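Rundside Bead Catalog, release 2

Summary

The Rundside Bead Catalog is a table of lampwork, seed and pressed glass beads, compiled for jewelry makers who plan strands on a computer before stringing them. The release holds 2387 records. Each record is one bead style, not one bead. Finished jewelry, findings and wire are out of scope.

Files

beads.csv: one row per bead style, UTF-8, comma separated, header row present.
colors.csv: 89 color names used in beads.csv, with a hex value for each.
strands.csv: 1000 stringing patterns, each given as an ordered list of bead ids.
CHANGES.txt: edits since release 1.

Fields in beads.csv

id: text, stable across releases. Retired ids are not reused.
maker_line: Kartha, Dramell, or blank if unmarked.
shape: round, rondelle, bicone, cube, drop, tube, other.
length_mm: measured along the hole.
width_mm: measured across the widest point, at a right angle to the hole.
hole_mm: the smaller of the two ends. Blank in older rows.
color: a name from colors.csv.
finish: plain, matte, luster, lined, etched.

Collection

Beads were measured by hand with digital calipers at the Zastavthorpe workshop. Five beads of each style were measured and the median kept. Color names were assigned under daylight lamps by one person and then matched to the closest hex value. Beads with two or more colors carry the name of the one that covers the most surface.
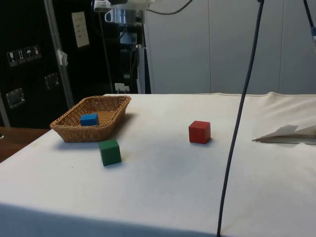

Compiled by the Rundside catalog editor

Known problems

Hex values are poor for lined and luster beads. Do not use them to match glass across makers.

Hole sizes for Kartha drops were taken before cleaning and run small. These rows have an x at the end of the id.

Dramell changed its size labels between batches. The catalog gives measured sizes only, so packet labels may disagree.

Some patterns in strands.csv call for a clasp bead with no id. It is written as 0 and should be skipped when computing strand length.

Use

The tables may be copied and changed for any purpose, including patterns for sale. Please keep CHANGES.txt with any copy. Corrections should give the bead id, the field and the new value, one per line. The next release is planned for August.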